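Week 4: Casting type by hand

Reading for this week: chapter 3 of the course pack, plus the two specimen sheets handed out on Sunday.

Last week we stopped at the punch. A punch is a steel rod with a letter cut in reverse on one end. It is hardened and struck into a small bar of copper, and the copper then holds the letter as a hollow. The copper bar, once it has been filed square, is called a matrix. One punch can strike many matrices, so punches were valuable and were kept, sold and inherited long after the matrices made from them had been scattered.

Justifying the matrix

A fresh strike is not ready to use. The copper bulges at the sides where the steel went in, and the letter may lean or sit too deep. Filing it true is called justification. Three things have to come right:

Depth, so every letter prints at the same height.
Alignment, so the letters stand on one line.
Set, so each letter has the right amount of space on either side.

Poor justification shows up on the page as a wandering baseline. Compare lines 6 and 7 on the Pietrzak sheet. 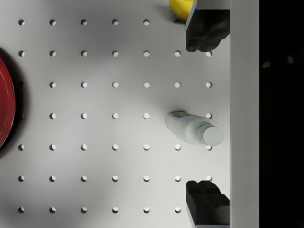

The mold

The hand mold has two halves that slide against each other. The body size is fixed, but the width opens and closes, so the same mold can cast a narrow i and a wide m. The matrix sits at the bottom and is held by a spring. The caster pours in metal with a ladle, jerks the mold upward to drive the metal into the letter, opens it, and drops out the type with a tail of waste metal attached. The tail (the jet) is broken off and goes back in the pot.

Type metal is mostly lead. Antimony makes it harder, and tin helps it flow. Proportions varied from foundry to foundry and also with the size of the type — small sizes wear faster and were usually given a harder mix.

Fonts and bills

A font was sold by weight, made up according to a bill that listed how many of each letter to supply. The bill depends on the language. The practice bill for the Flandeo exercise calls for 1,047 pieces in all, including 275 spaces and 12 of the letter k. An English bill used for a French text runs short of q and u very quickly.

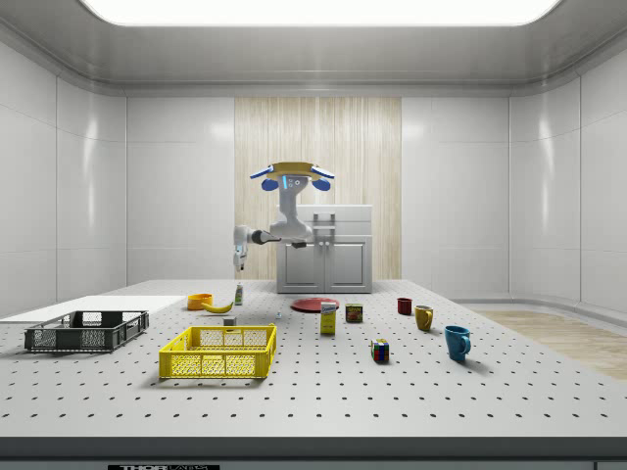

Dressing

After casting, the type was rubbed on a stone to take off rough edges, set up in long rows on a stick, and planed at the foot to remove what was left of the jet. This leaves the groove you can feel on the bottom of each piece. Faulty letters were picked out at this stage and melted.

Terms to know: punch, matrix, strike, justification, set, jet, bill, dressing, nick.

For next week

Read the Aritz and Dristar specimens side by side. Choose one size from each and write more than 200 words on differences in set and alignment. Leave the letter shapes for week 6. Bring a magnifier if you have one.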